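Dosthorpe store reorders its drinkware aisle ahead of the school season

FLASTALSTEAD – The Chiriac household goods store at Dosthorpe has completed a rearrangement of its drinkware aisle, the first change to that part of the sales floor in several years. The work covered the shelving for insulated bottles, food flasks, tumblers and lunch containers, and was carried out in the early morning before the store opened to customers.

The company announced the change in a notice posted at the entrance and repeated in its June circular to account holders. According to the notice, the aisle now holds 1,048 items when fully stocked, of which 600 are bottles and flasks of one kind or another. Lunch containers, lids, spare seals and cleaning brushes account for the remainder.

Under the former arrangement, bottles were grouped by manufacturer. A customer looking for a bottle of a particular size had to walk the length of the aisle, comparing one maker's range with the next. Boxed and unboxed goods were kept on separate sides, and the same bottle could sometimes be found in both places at different heights. The store said this had been a frequent subject of remarks at the service counter, particularly in the weeks before the start of the school year, when the aisle is at its busiest.

The new arrangement groups bottles by use. Steel bottles for everyday carrying occupy the middle shelves. Large flasks for travel and family outings have moved down to the lower shelves, where their weight is easier to manage. Children's bottles are placed at the end of the aisle closest to school supplies. Boxed and unboxed bottles now share the same shelves.

The middle shelves were the last to be filled. They are expected to need restocking more often than any other part of the aisle, and staff have been asked to check them at opening, at noon and again at 5 p.m.

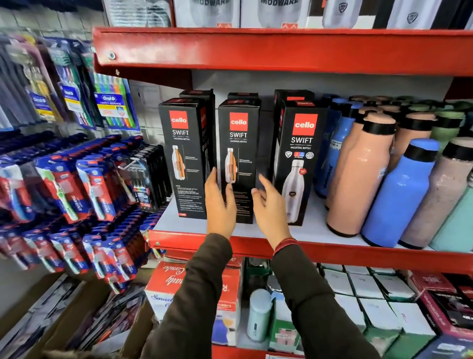
Can a bottle be exchanged after it has been taken out of its box?
Unused bottles may be exchanged within the period printed on the receipt, provided the box and all loose parts are returned with them.

Chiriac stated that the exchange policy is otherwise unchanged by the new layout. Bottles sold without a box are covered on the same terms, and the receipt alone is sufficient. Bottles that have been filled or washed can be returned only if a fault is found in the seal, the cap or the body. The service counter keeps a written copy of the policy for customers who wish to read it in full.

Fittings for the aisle were supplied by Vimura, which has provided shelving to the Flastalstead and Dosthorpe stores under a standing agreement. The uprights were kept from the former aisle. New shelf surfaces were fitted where the old ones had become scratched, and the spacing between shelves was increased on 2 of the bays to allow taller flasks to stand upright. Items of that height had previously been stored on their sides, a practice the store has now ended.

Price labeling has also been revised. Each shelf now carries a label for every product placed on it, showing the price, the capacity and the stock number. Capacities are given in both fluid ounces and milliliters. The store acknowledged that labels in the old aisle had sometimes remained in position after the goods above them had been moved, and said that labels will now be checked each time a shelf is restocked. Customers who find a difference between the label and the price charged are asked to report it at the register before leaving.

The company has set out several points for the handling of goods in the aisle. Boxed bottles are to stand upright with the printed front toward the customer. A second row may be placed behind the first, but boxes are not to be stacked on top of one another on the middle shelves. Unboxed bottles are to be kept with their caps fitted. Where one bottle is stocked in more than one color, the colors are to be kept together as far as space allows, although the store accepts that this will not always hold on a busy afternoon.

Customers are welcome to take bottles down from the shelves and to open an unsealed box in order to see what is inside. Staff will open a sealed box on request. The store asks that boxes be closed again and put back in the place from which they were taken, and that items no longer wanted be handed in at the register if the original shelf cannot be found.

A demonstration table has been set up near the end of the aisle with sample bottles that may be handled freely. The samples show the main types of cap in current use, including screw caps, flip caps and caps that double as a cup. Printed cards on the table describe how each type is taken apart for washing. The cards also advise customers to read the manufacturer's instructions before placing any insulated bottle in a dishwasher, as not all coatings and seals are suited to it.

Spare parts, which were formerly kept behind the service counter, have been brought out onto the floor for the first time. Replacement seals and caps are available for 88 of the bottles sold in the store. Those seeking a part are advised to bring the old one with them, or to note the stock number from the base of the bottle. Parts not held at Dosthorpe can be ordered from the Flastalstead store and collected without a delivery charge.

Early comments from customers have been mixed. Several of those who wrote in the comments book at the service counter welcomed the decision to keep similar sizes together, and one noted that the travel flasks were far easier to lift from their new position. Others had difficulty finding a familiar brand and asked that a list of manufacturers be posted in the aisle. The store has said that a list will be placed at both ends, and that a copy will be kept at the entrance for customers who prefer to look before walking in.

A separate comment concerned the width of the aisle, which some customers with strollers found narrow near the demonstration table. The table has since been moved back against the end bay. Floor markings now show the space that is to be kept clear during opening hours, and restocking carts are to be left in the cross aisle while shelves are being filled.

The drinkware aisle is the second part of the Dosthorpe store to be reordered this year. Food storage was rearranged in the spring along similar lines, with containers grouped by size and material. Chiriac said that the experience gained there had been useful, especially in deciding how much room to leave between one group of products and the next. Cookware and baking goods will follow, although no date has been given for either.

At the Flastalstead store, drinkware will remain in its present position for the time being. That store has less floor space and carries a smaller range, and the company intends to wait until the school season has passed before deciding whether the same arrangement would be suitable. Customers of the Flastalstead store may still request any bottle stocked at Dosthorpe through the service counter.

Opening hours at both stores are unaffected. The Dosthorpe store opens at 8 a.m., and the service counter closes 30 minutes before the rest of the store. Comments on the new aisle may be left in the book at the counter or handed in on the cards provided at the demonstration table.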